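Hilo sobre el paquete de simulación de Wasico para tareas de cocina. Licencia de evaluación desde noviembre, versión actual desde hace menos. Va por partes y sin orden estricto.

Qué se compra: un conjunto de escenas domésticas, un modelo de brazo ya montado sobre pedestal, las pinzas y una API de Python. No incluye hardware ni políticas entrenadas. La página comercial lo deja bastante ambiguo y hay que bajar hasta las condiciones para verlo.

Instalación: limpia en Linux. En la segunda máquina pidió una versión anterior del controlador gráfico y perdí una tarde. El instalador no avisa; falla al cargar la primera escena con un error de memoria que no tiene nada que ver con la memoria.

El catálogo trae 40 escenas. Las de cocina son las mejor resueltas: mallas de colisión aparte de las visuales, masas razonables y centros de gravedad que se pueden editar. En las de salón hay sillas que se cargan con la colisión de un cubo. Se corrige a mano, pero por este precio no debería tocarme a mí.

Mi tarea de referencia es colocar un objeto pequeño junto a una vajilla sobre encimera. Parece trivial y no lo es: con el brazo alto y la muñeca hacia abajo, cualquier error en la orientación acaba en contacto con el borde del plato.

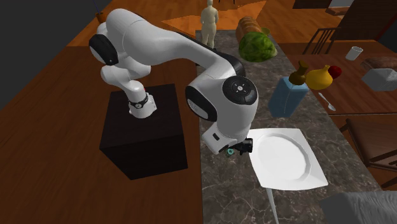
El planificador que viene de serie es correcto en trayectorias largas y torpe en los últimos centímetros. Genera aproximaciones con giros de muñeca que en un robot real no firmaría. Lo he sustituido por el de Stallitz, que se integra con un adaptador de 2 archivos, y la diferencia se nota desde la primera ejecución.

Contacto y agarre: aquí el motor cumple. Los objetos pequeños no vibran entre los dedos si se respeta el paso de simulación recomendado. Si lo doblas para ir más rápido, el objeto se escurre o sale disparado. Está documentado en una nota al pie.

Aleatorización: posición, rotación, textura y luz, todo por fichero de configuración. Echo en falta poder fijar relaciones entre objetos («esto siempre encima de aquello»). Ahora mismo, una caja con una botella encima hay que tratarla como un solo cuerpo o aceptar que se caiga al reiniciar.

Rendimiento en mi equipo: hasta 180 episodios por hora con render activado. Sin render sube mucho, pero entonces las cámaras no sirven de nada y para mi caso son la mitad del producto.

Frente a Bae, que es lo que usaba antes: Bae tiene mejor documentación y peor física de contacto. También exporta los registros en un formato abierto. Wasico usa uno propio y el conversor pierde las marcas de tiempo de la pinza. Abrí incidencia y la han aceptado, sin fecha.

Soporte: 2 consultas enviadas. Una contestada el mismo día, con un parche. La otra — la del controlador — cerrada con un enlace al manual que ya había citado yo en la pregunta.

¿Lo renuevo? Para manipulación en encimera, sí, con el planificador cambiado. Para navegación o escenas de salón, no. Cledulcombe tiene un plan por escenas sueltas que sale mejor si solo se necesitan unas pocas.

Pendiente de probar: objetos deformables y la pinza de tres dedos. Subo los ficheros de configuración cuando los limpie de rutas locales.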